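Repair room in Clilulel opens again for the public

Clilulel, 2018-05-02. The repair room in the old Brarnard building is open again after a winter of painting and new wiring. People from the town can bring small household things there and mend them at the long bench, with help if they wish it. The room has cost 1761 euros to put in order, and the larger part of it was paid by the spring market.

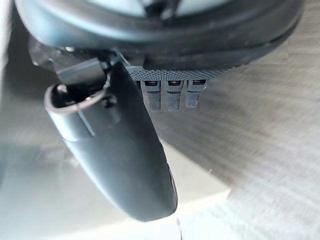 Giorgia Ferraro would have liked longer opening hours, as many people in Clilulel work until the evening and cannot come in the afternoon. She has written this to the town office and waits for an answer.

The tools were bought second-hand from the Rilard workshop, which closed last September. Among them are 400 screwdriver bits, still in their old boxes, and a good vice. Glue and sandpaper are free, but spare parts must be paid.

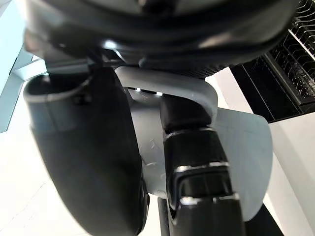 A small shelf near the door is kept for things which wait for a part, and each must carry a label with a name and a telephone number. Ming-te Su will show how to change a plug and a lamp cable at the first course. Places can be reserved at the Peng bookshop, where also the key is kept.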